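**About the Gridar School of Domestic Textiles**

The Gridar School of Domestic Textiles is an independent adult education school in Flondirton. It offers part-time instruction in sewing, mending, fabric care and household linen work to students aged 16 and over. No earlier training is required for admission to the first-level courses.

The school was founded as an evening sewing class in a rented room above the Cumow dry goods store. Demand soon went beyond what one room could hold, and the class moved to its present building on Radebe Street, where it has remained. The building contains 11 teaching rooms, a cutting hall, a laundry and a reference library. The library holds 2,878 catalogued items, including printed patterns, fabric samples, trade manuals and bound household magazines. It is open to enrolled students during teaching hours and to members of the public by written request.

## Courses of Study

Instruction is given at three levels. The Foundation Course covers hand stitching, use of the sewing machine, the reading of care labels and the basic repair of everyday garments. The Intermediate Course adds pattern drafting, the alteration of ready-made clothing and the making of curtains, bedding and table linen. Students who have passed both may apply for the Diploma Course, which requires a long project and a written paper on a subject approved by the teaching staff.

Fabric care is taught at every level. Students learn to identify common fibers, to choose a suitable wash, to treat stains, and to press, fold and store finished articles. Many who come to the school intending only to sew report that this part of the program is the one they use most at home.
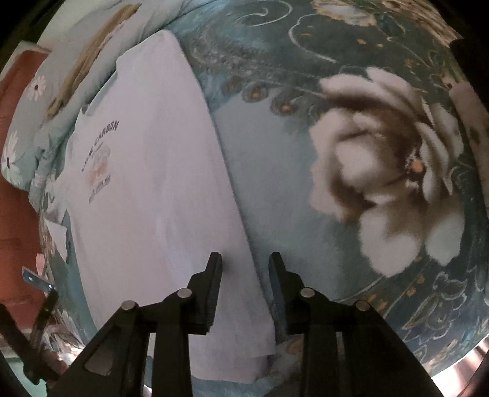
Short courses are also held each term for those who cannot commit to a full year. Recent subjects have included darning, zipper replacement, quilt binding and the storage of wool over the summer months. Places are limited by the size of the rooms and are given in order of application.

## Students and Staff

In the last school year 427 students were enrolled across all courses. They included high school graduates preparing for work in the garment trades, retired residents of Flondirton, and parents attending while their children are in school. Classes are kept small so that each student has the use of a machine and regular attention from the instructor.

All instructors have professional experience in tailoring, upholstery, commercial laundry or a related trade. Each is reviewed every 3 years.

## The Radebe Mending Room

The school operates a mending room on the ground floor, where Diploma students carry out simple repairs for the public under supervision. Articles must be clean when brought in. Charges cover thread, fastenings and other materials only. Leather, fur and wedding clothes are not accepted.

## Admission and Visits

Applications for the fall term are accepted at the school office through the end of July. Applicants for the Intermediate Course should bring one finished piece of their own work. Prospective students may tour the building by appointment, and the office will supply a current list of fees on request.

*Page last revised July 30, 2019*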